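Suchbegriff eingeben Suchen

Penport Handgreifer – Paar, links/rechts

Artikel bei Ivau, Bereich Greifen & Haushalt
Stand 2023-09-28

Kurz vorweg, weil die Frage jede Woche im Postfach liegt: Nein, der Penport legt keine Wäsche alleine zusammen. Ist ein Handgreifer. Zwei Stück, je einer pro Hand, der Mensch führt, die Finger packen. Wer einen Roboter sucht, der abends das Bett macht – haben wir nicht, hat im Moment auch sonst keiner im Laden, den wir guten Gewissens verkaufen würden.

Wofür dann? Um rauszufinden, welche Hausarbeit mit zwei Backenfingern überhaupt geht. Und was man sich sparen kann, bevor man einen Arm für teures Geld hinstellt. Wäsche ist da der ehrlichste Test. Tasse greifen kann jeder. Ein dicker Pulli auf einem weichen Bett, das ist was anderes.

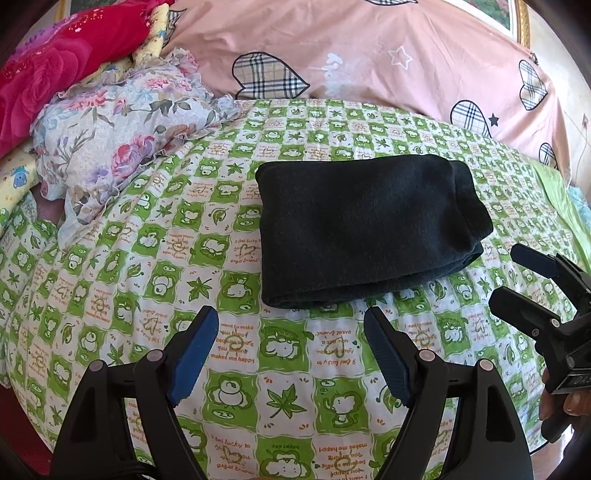
Schwarzes Textil, gefaltet, auf kariertem Laken. Handgreifer mit blauen Griffpads.

Was geht, was nicht (Stand jetzt, unsere Erfahrung):

Dicke Sachen, Fleece, Strick: gut. Kante fassen, anheben, umlegen. Stoff gibt nach, Pad hält.
Handtücher: gut, solange sie flach liegen.
T-Shirts: geht so. Dünner Saum, man nimmt gern zwei Lagen statt einer.
Socken: zusammenlegen ja, auf links drehen nein.
Spannbettlaken: vergessen Sie's. Auch mit der Hand eine Zumutung.
Hemden mit Knöpfen: nur ablegen, nicht knöpfen.

Aleksandra Baran aus unserer Anwendungstechnik hat 96 Faltvorgänge mit dem Paar gemacht, geführt von Hand, gemischter Wäschekorb. 93 davon ohne Nachgreifen mit den Fingern. Klingt super, ist aber der Mensch am Griff, der das rausholt. Dieselben Bewegungen auf einem Arm abgespielt – da reden wir über eine ganz andere Quote, und die schreiben wir hier nicht hin, bevor sie stimmt.

Das Problem ist auch selten das Greifen selbst. Es ist der Untergrund. Matratze gibt nach, Laken wandert mit, die untere Lage klebt an der oberen. Auf dem Tisch ist alles halb so wild. Krum Vukčević testet deshalb inzwischen nur noch auf Betten, Tisch zählt bei ihm nicht mehr.

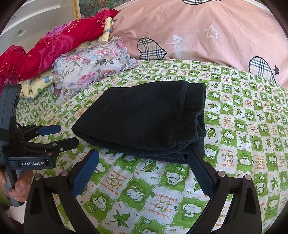
Und dann das Sehen. Dunkler Stoff, doppelt gelegt, wo hört da die obere Lage auf? Der Mensch fühlt das oder weiß es einfach. Eine Maschine muss es erraten. Solange das so ist, bleibt Falten Handarbeit mit Werkzeug. Werkstatt sieht besser aus: Teile einlegen, Lappen sortieren, Beutel umpacken, das läuft bei Kunden mit festem Arm und gleichem Fingerprinzip schon ordentlich. Immer gleiche Teile halt, immer gleicher Platz.

Lieferumfang
Handgreifer links, Handgreifer rechts
3 Paar Wechselpads
Kabel, Tasche, Kurzanleitung (deutsch/englisch)

Optional
Armflansch Caron, für die Montage am festen Arm
Software Bisiler zum Abspielen und Vergleichen von Abläufen, Lizenz für 3 Arbeitsplätze

Hinweise
Pads nicht mit Lösungsmittel reinigen, feuchtes Tuch reicht. Flusen nach jedem Korb Wäsche abbürsten, sonst rutschts. Abgenutzte Pads immer paarweise tauschen.

Preis auf Anfrage, Leihstellung möglich. Nächste Lieferung im Oktober, Vorbestelungen nimmt Keegan Robichaud im Vertrieb entgegen. Bitte dazuschreiben, ob mit oder ohne Flansch.

3 Kommentare
96 mal geteilt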